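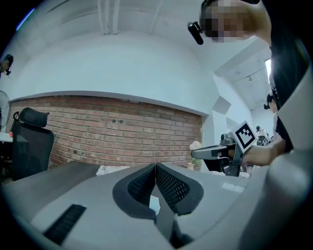

Gripper trials, June

We spent most of June finding out which fingertips we disliked least. Two sets of pads, several hand-held grippers, a lot of opinions. The Clodent pads have a fine grid of little raised cells. The Requena pads go for an open diamond lattice, which looks faster and, on paper cups, is no better at all. Illia Zinchenko ran the bench and kept the tally, in pencil, in a notebook he won't lend out.

One pad of each pattern on the same gripper, grid to the left and lattice to the right. Illia's idea. I called it cheating, then asked for a copy of his numbers.

The job list came to 1622 grasps, split over 40 household objects. We finished 1085 before the Grimoritz controller began dropping its connection every afternoon at 3:15. It has been moved to a different shelf and is behaving, for now.

Best performer: the grid, on anything smooth. Worst performer: the lattice, on grapes. We got through 8 bunches and the less said about the keyboard the better.

Marker plates on the grippers were kept at one size for the whole month. The Cedaditz tracking software likes them big. Wrists like them small – the software won.

Next up: softer rims, a shorter cable and possibly fewer grapes.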